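2026-07-18

Cuaderno de taller. Reloj de Pendano, expediente 443.

Sigo con el reloj de la escuela de Pendano, que a estas alturas ya es como de la familia. Lo dejé andando en el bastidor de pruebas antes de irme y al volver llevaba un atraso de 42 segundos por día. Que atrasara me lo esperaba, porque la varilla del péndulo la hemos montado larga a propósito para tener recorrido de tuerca por arriba, pero quiero apuntarlo todo bien esta vez, que la última me fié de la memoria y luego no había quien entendiera mis numeritos en el margen.

La cuenta, para quien la quiera repasar (Golnar, te miro a ti). El día tiene 86.400 segundos, así que 42 son casi 4,9 partes por diez mil. El período va con la raíz de la longitud, o sea que la longitud tiene que bajar el doble, unas 9,7 partes por diez mil. Es un péndulo de segundo, un metro escaso, y sale una corrección de algo menos de un milímetro. La rosca de la varilla es M6 con paso de uno, por lo tanto una vuelta de tuerca, quitándole un pelín. Le he dado la vuelta quitándole el pelín. Veremos el lunes.

Ojo con sujetar la lenteja al girar la tuerca. Lo escribo en grande en la cabeza aunque aquí salga en pequeño: si gira la lenteja, se retuerce el muelle de suspensión, y el muelle es de 100 micras de espesor y no perdona. El original venía con una arruga en una esquina y el péndulo bailaba de lado, un meneo feísimo que se veía desde la puerta. El nuevo está cortado del fleje de Solheim, el del rollo azul, y de momento va recto. Lo he mirado contra la ventana, de canto, y no le veo torsión.

Lubricación. Discusión larga con Golnar por teléfono — ella quiere aceite sintético en todos los pivotes y yo no me fío en los del tren de sonería, que giran poquísimo y cargan mucho. Lo que salió al desmontar era una pasta marrón, casi barniz, que olía a cera vieja. Alguien le había puesto aceite de máquina de coser encima de otra cosa, y encima de eso polvo de tiza de vete a saber cuántos cursos. Costó dos baños y bastante palillo de boj. Los agujeros de las platinas quedaron limpios menos el del eje de la rueda de minutos, que tiene una sombra que no sale y que igual es desgaste. Lo pasé con la lupa y me parece ovalado hacia abajo, pero tengo la vista cansada, que lo mire Golnar antes de que yo me ponga a embutir casquillos por gusto.

Al final hemos quedado así: aceite fluido en el tren de la marcha, el otro más espeso en la sonería, y nada de nada en los dientes. Lo del «nada en los dientes» hay que repetírselo a cada persona que entra en el taller, porque a todo el mundo le pide el cuerpo engrasar los dientes. Se pegan las partículas y aquello se convierte en una lima. Las paletas del escape sí, una gota mínima, de las que casi no se ven en la punta del aceitador.

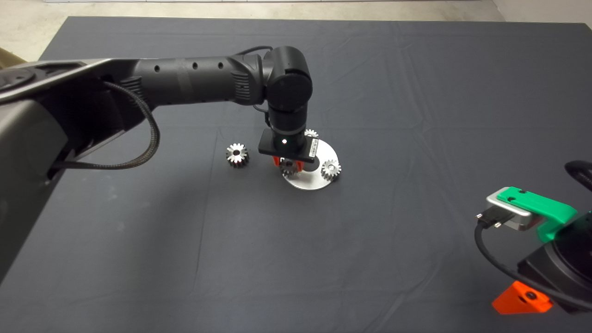
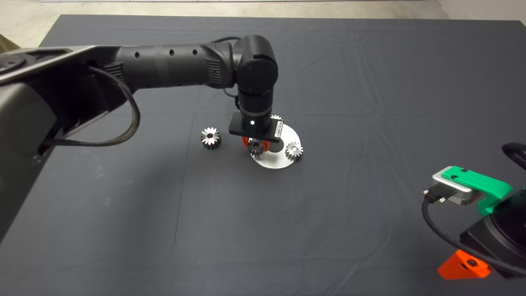
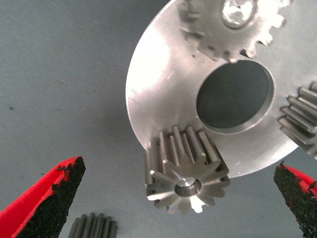
Segunda y tercera: el engranaje recto plateado. En la tercera, también el disco de aluminio con su agujero central.

El escape. Áncora con las paletas marcadas, se nota el surco al pasar la uña. Tres caminos: rectificar y pulir, correr el áncora un poco en su eje para que los dientes toquen en zona virgen, o hacerla nueva. Hacerla nueva me tienta muchísimo, lo reconozco, pero el encargo dice conservar todo lo conservable y el surco es poco profundo. He corrido el áncora. El eje tenía sitio de sobra, supongo que quien lo hizo ya contaba con que algún día alguien lo necesitaría. ¡Qué maravilla de gente! Ahora el tictac es mucho más seco, y con el oído lo noto casi igualado, aunque tira un poco a la derecha. Falta ajustar la horquilla. Lo haré con el reloj ya en su pared, que si no es trabajo perdido.

El torno pequeño, el Ellitz, vuelve a hacer ese ruido al frenar. Es la correa, estoy casi segura, pero la cambié en noviembre y me da rabia. Para los pivotes de la sonería lo he usado despacito y no ha dejado marcas. Si alguien lo necesita para algo fino que me avise antes y lo vemos juntas. Y por favor devolved la pinza de dos milímetros a su hueco, que he perdido media mañana buscándola y estaba en la caja de las brocas.

La campana. Suena a lata. En la escuela dicen que siempre ha sonado así, pero la fijación apretaba contra el borde del soporte y eso ahoga cualquier cosa. He puesto una arandela de cuero entre medias y la nota se alarga mucho más. También el martillo se quedaba apoyado después de golpear, y le he abierto un poco el muelle de retorno. Ahora rebota y se aparta. Quizá suena demasiado fuerte para un pasillo con críos, ya nos lo dirán.

La caja. No es lo mío, pero anoto que la puerta cierra mal por la bisagra de abajo y que el fondo tiene carcoma vieja, sin serrín fresco que yo haya visto. He dejado un papel blanco debajo para ver si cae algo. El cristal es original, con una burbuja preciosa a la altura de las cuatro. No lo vamos a cambiar, da igual lo que digan.

Temperatura. La varilla es de madera, que con el calor apenas se mueve, pero con la humedad ya es otra historia. El barniz estaba comido en la punta inferior, justo por donde chupa. Le he dado goma laca en capas finas y la he dejado secar colgada antes de montar. Me gustaría tener una semana seguida con el higrómetro al lado para ver si el atraso va y viene con la lluvia o si son imaginaciones mías. El higrómetro bueno se lo llevaron a la nave de Stekgate y no ha vuelto. Pedirlo otra vez, con cariño.

Una cosa del método, que siempre me lío: comparo la marcha a la misma hora, con la misma señal de radio, y apunto el error total y no el del día. El del día se saca luego restando. Si apunto solo diferencias y me salto una, se va al garete toda la columna, y ya me pasó con el reloj de la farmacia.

Pendiente:
Leer el atraso el lunes y corregir si hace falta con media vuelta como mucho.
Que Golnar mire el agujero de la rueda de minutos.
Cuerda de tripa nueva para la pesa de la sonería, la que hay está deshilachada cerca del nudo.
Papel de la carcoma, mirarlo al abrir.
Llamar a la escuela y preguntar si la pared del pasillo es tabique o muro, que con el tabique vibra y estamos otra vez como al principio.
Correa del torno.

Añado de última hora, antes de cerrar: he vuelto a pararlo y a ponerlo en marcha con un empujón muy corto y ha cogido amplitud él solo. Antes de la limpieza se moría enseguida.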